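Betreff: Re: [ziegelstempel] Stempelmaße und Brennschwund bei Prevwood

Moin in die Runde,

zur Frage nach den Abweichungen bei den Prevwood-Stempeln:

> Ich habe inzwischen mehrere Steine mit dem Stempel PREVWOOD im
> vertieften Feld vermessen und komme bei der Schrifthöhe auf
> deutlich verschiedene Werte. Die Form der Buchstaben ist dabei
> gleich, auch der Fehler am W (linker Schenkel unten verdickt).
> Sind das zwei Stempel oder einer? Und in welche Spalte der Liste
> gehört die Länge des Feldes, wenn die Kante abgeplatzt ist?

Der verdickte Schenkel spricht für denselben Stempel. Zwei von Hand geschnittene Matrizen mit identischem Fehler halte ich für ausgeschlossen, ein Abguss wäre möglich, müsste dann aber durchgehend kleiner und weicher in den Kanten ausfallen. Vor einer Aufteilung in Typ A und Typ B bitte folgendes prüfen.

1. Schwund. Der Stempel wird in den feuchten Rohling gedrückt, gemessen wird am gebrannten Stein. Dazwischen liegen Trocken- und Brennschwund, und beide hängen von Ton, Magerung und Lage im Ofen ab. Ein absoluter Wert für die Schrifthöhe sagt deshalb wenig. Brauchbar ist das Verhältnis Schrifthöhe zu Feldlänge, weil beide Strecken annähernd gleich schwinden. Bei meinem Referenzstein beträgt die Feldlänge 89 mm. Wenn euer Verhältnis zu meinem passt, ist es ein Stempel.

2. Messpunkt. Die Flanken der Buchstaben sind konisch. Wer oben an der Kante misst, bekommt einen anderen Wert als am Grund. Ich messe grundsätzlich am Grund der Vertiefung, mit Messschieber, nicht mit dem Lineal. Je Strecke 3 Messungen, eingetragen wird der mittlere Wert.

3. Verschmierung. Beim Abziehen des Stempels oder beim Ablegen des Rohlings wandert Material. Meist ist nur eine Seite des Feldes betroffen. Solche Steine taugen für die Fundliste, aber nicht für den Typenvergleich.

Zur abgeplatzten Kante: Länge in Spalte "erhalten" eintragen, Spalte "gesamt" leer lassen. Keine Schätzwerte. In der alten Fassung der Liste waren Schätzungen und Messungen gemischt, das Auseinandersortieren hat mich den halben September gekostet.

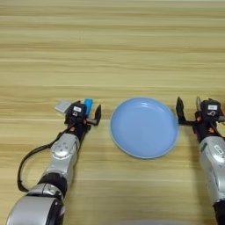
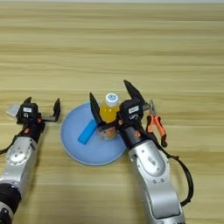 Helle Tischplatte mit Holzmaserung, zwei Aufnahmen.

Zur Dokumentation noch ein paar Punkte, die in den letzten Einsendungen uneinheitlich waren:

Streiflicht von links oben, flacher Winkel. Bei Licht von unten kippt die Wahrnehmung, dann liest man erhabene Schrift als vertieft und umgekehrt. Zwei Einträge zu Istier sind genau deshalb falsch in der Liste gelandet. Korrektur ist erfolgt, beide stehen jetzt unter "erhaben, ohne Feld".

Maßstab in die Ebene der gestempelten Fläche legen, nicht daneben auf den Untergrund. Bei einem normalen Vollziegel macht der Höhenunterschied auf kurze Distanz schon einen messbaren Fehler.

Abreibungen sind weiterhin willkommen, am besten mit weichem Graphit auf dünnem Papier. Bitte im Original schicken oder mit 100 Prozent scannen - die automatische Seitenanpassung der meisten Druckertreiber verkleinert, ohne darauf hinzuweisen.

Kein Absäuern vor der Aufnahme. Mörtelreste trocken mit Holzspachtel und harter Bürste entfernen, was danach noch haftet, bleibt. Bei Rudix sind Reste einer hellen Engobe im Feld belegt, die ist nach einer Säurebehandlung weg und damit auch das einzige sichere Merkmal gegenüber der späteren Serie.

Offen ist aus meiner Sicht noch Qian. Mir liegen 2 Bruchstücke vor, beide ohne rechte Feldkante, und eine Abreibung unbekannter Herkunft. Ob nach dem N noch etwas folgt, lässt sich daran nicht entscheiden. Falls jemand einen vollständigen Abdruck hat, auch einen schlechten, bitte melden.

Die Liste umfasst derzeit 40 Stempeltypen. Prevwood bleibt bis auf weiteres ein einziger Eintrag. Wenn die Verhältniswerte etwas anderes ergeben, teile ich ihn auf und vergebe die neue Nummer am Ende, damit die bestehenden Verweise stimmen.

Gruß aus dem Listenbüro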